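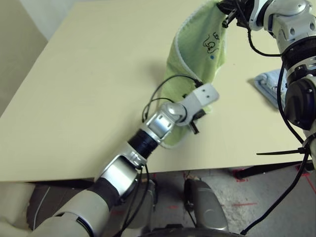

A light green towel with a white hem, held up over the table beside a folded blue cloth.

The linen shelf in most homes gets attention once a year, usually in January, and the towels are the worst of it. They go in fast, straight from the dryer, and by spring the stack leans.

Durstead, which runs a laundry service for guesthouses, folds every towel the same way. Hold it up by one end and let it hang until the creases drop out. Lay it on a wide, bare table - a bed is too soft - and smooth it toward the corners. Fold the long sides in first, then fold across, with the hem inside.

A bath towel gets 30 seconds. Hand towels take less, and washcloths need only two folds.

Marking helps when households share a dryer. A laundry pen on the cloth near the hem lasts longer than a sewn tag, though it shows more on pale colors.

Stack no more than 12 to a shelf, folded edge out, and keep bath and kitchen towels apart. Freshly washed ones go to the bottom, so the same two don't get used every week.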